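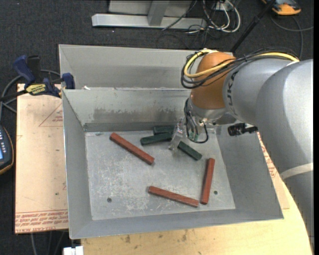
Latdale pupils claim paper chain title, but the tape measure has yet to come out

Pupils at Latdale Elementary say they have made the longest paper chain ever put together by a school in the Warkport area. They may well be right. It is hard to say, as the old mark was never written down anywhere we could find.

The chain was made in November by 17 classes, using old worksheets and up to 200 glue sticks. Teacher Snædís Sveinbjörnsson said it broke 3 times while it was being carried into the gym. Each break was fixed with tape – a detail that may not please a strict judge.

The school has sent its claim to Clenari, a website that lists local records and charges $50 to look at each one. Clenari does not send anyone to measure. It goes by a form and a signed letter from two adults, and both adults in this case work at the school.

Mutiso Elementary, which made a chain of its own last year, says it was never asked how long that one was. A reply from Clenari is expected in December 2025.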